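September 2023 - hall notes, Plernulis chamber series

Carrying on from the April pages. The strings want a final layout before the season opens, so I went through the seating trials again.

Layout A, the usual arc with cellos on the outside right. Clear in the front rows, thin from row M back. The second violins get lost whenever the violas play above mezzo forte. Same complaint as in April.

Layout B, firsts and seconds facing each other across the stage, cellos inside left, bass behind them on the low riser. Better. The back-and-forth in the slow movement comes across from every seat I tried, including the side balcony. The players dislike the distance. Two bars after letter F the seconds came in late on both run-throughs, and they say they can't hear the firsts' upbeat from over there.

Layout C is B with the desks pulled in by one chair width. Ensemble tidier, late entry gone. Lost a little of the spread but I would take that.

Riser: the Holtura unit creaks when the bass player shifts his weight. Tightened the four corner bolts. Still creaks at the back left. Felt under that foot helped for the first half of the rehearsal and then it had slipped out. Try rubber.

Reverb with the curtains drawn is too dry for the Begović serenade and fine for everything else. Half drawn is a fair compromise. Curtain marks are on the stage-left rail in white tape - please don't peel them off, the yellow tape is from the dance company and can go.

Seats: the hall holds 300 with the balcony open, 170 without. The Danance people booked 95 for the afternoon concert, so balcony closed for that one. Listened again with only the stalls lights on and the stage sounded no different, as it should.
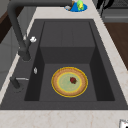
Recording test after the break. Main pair on the tall stand behind the leader's chair, one spot mic on the bass. The pair was too close in layout C and the leader's page turns came through. Moved it back one row of floorboards and up as far as the stand goes. Bass spot has a bump near 95 Hz that I think is the riser and not the instrument. Check with the bass on the bare floor.

To do:

- rubber for the back left foot
- bass on floor, same passage, same mic
- ask the seconds whether C is close enough for them
- new stand lamps, quote was 800 for the full set, see if half would do

Parts for the serenade still have two different bowings at letter K. Went with the leader's copy for now.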